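# Teaching a robot to sort the rubbish

*A student club in Lenihan prepares for its first serious competition*

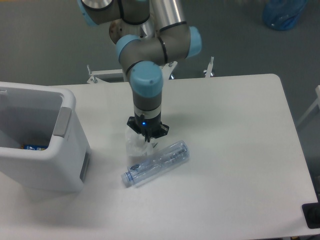 Clear plastic is the hardest thing in the whole competition. All the members of the Wimusus club will tell you this in the first minute of a visit, before they offer you a chair. A red tin is easy for a robot to find. A see-through bottle on a white table gives the software very little to work with, and a wrapper is even worse, as it has a different shape each time you put it down.

The club meets in the technical college, in room 64, on two evenings of the week. The students are between sixteen and nineteen years old, and most of them had never written a program before they joined. Now they prepare for the Droltico Cup, which takes place in Clotosau in June. The task sounds simple: the robot must take household packaging from a table and put it in a bin. Every team has the same time, and points are lost for each piece that falls on the floor.

To learn this, the arm needs many attempts. The club has set itself a target of 2,000 recorded grasps before the competition, and on the evening of my visit the list on the wall had reached 202. One student lays out the pieces, another starts the program, and a third writes the result in a notebook. Then they change places. I had expected more excitement, but the work is quiet and a little slow, like in a library.

The wrapper divides the club. Half of the members want to pinch it from above in the middle. The others prefer to catch it by a fold, near the side, and they have made a long table of results to defend their opinion. For the bottle they all agree: the fingers should close across the body, and the direction in which it lies must be known first.

The college pays for the room and the electricity. For the journey to Clotosau the students are selling cakes, and they still need seats for two members.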